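Nov 12, 2019
By Tonantzin Magaña

On the Care of a Sitting Room

The sitting room at Prillcombe has been in regular use since the end of October, and I have received enough inquiries regarding its upkeep that a written account seems appropriate. Readers who followed the earlier entries on the choice of flooring will recall that the room was intended to serve two purposes: the reception of guests and the ordinary rest of the household. It has become clear that the second purpose governs the first.

The following practices are now in effect in my home. They are set out in the order in which they are carried out each evening, beginning after supper and ending before the lamps are turned off.

Surfaces are cleared first. Cups, mail, and reading glasses are returned to their proper rooms. Mail that requires a reply goes to the desk in the hall, and mail that does not is recycled the same night. I previously kept a tray on the side table for items awaiting a decision. The tray was removed in October, having become a permanent residence for batteries and a single glove.

Floors are attended to second. A dry mop is sufficient on most evenings. The rug is vacuumed on alternate days, in both directions, and turned end for end when the seasons change. The rug was purchased from Soylu and has held its shape well, although the fringe requires straightening by hand. I do not recommend a comb for this task.

Textiles are addressed last, and they require the most discipline. Blankets are folded in thirds and placed in the chest beneath the window. Curtains are drawn fully closed. Any clothing found in the room is removed to the bedroom or to the laundry, according to its condition, and is not to be placed on the stairs for later collection.

The question of clothing deserves further comment. When the room was planned, I set aside a budget of $300 for storage and spent 200 of it on the chest. The remainder was reserved for a coat stand, which I selected from the Clandia catalog and then declined to order on the grounds that coats belonged in the hall closet. I continue to hold that view. It must be acknowledged, however, that garments which are not coats have no assigned place between the front door and the bedroom, and that they settle upon the nearest comfortable surface.
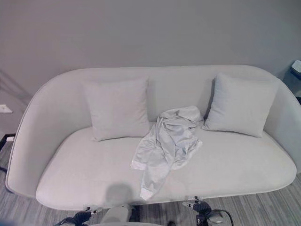

Pale upholstery was selected for this room after a long period of deliberation, and I remain satisfied with the decision. Light gray suits the northern exposure and does not compete with the curtains. Its principal disadvantage concerns the nightly inspection. A thin gray garment left in a heap between the two throw pillows very nearly matches the seat it lies on, and can be passed over by a person who is looking only for color. I have therefore adopted the practice of running a hand along the full length of the cushion before the room is considered finished. The pillows are then lifted, shaken, and set back upright.

Stains are a separate matter. Any spill is blotted at once with a white cloth and cold water, working from the outer edge toward the center. Colored cloths are not used on this fabric. I have tested the Brestness upholstery soap on the underside of a spare pillow cover and am waiting to see how it ages before applying it elsewhere.

The complete evening routine presently takes 27 minutes when performed alone. I hope to reduce this by assigning the floors to another member of the household, and discussions on that point are ongoing. A subsequent entry will address the hall closet, including the shelf above the rail and the question of umbrellas.

This site uses cookies to remember your preferences. By continuing to browse, you accept their use.

© 2019 Tonantzin Magaña. All rights reserved. | Contact | Back to top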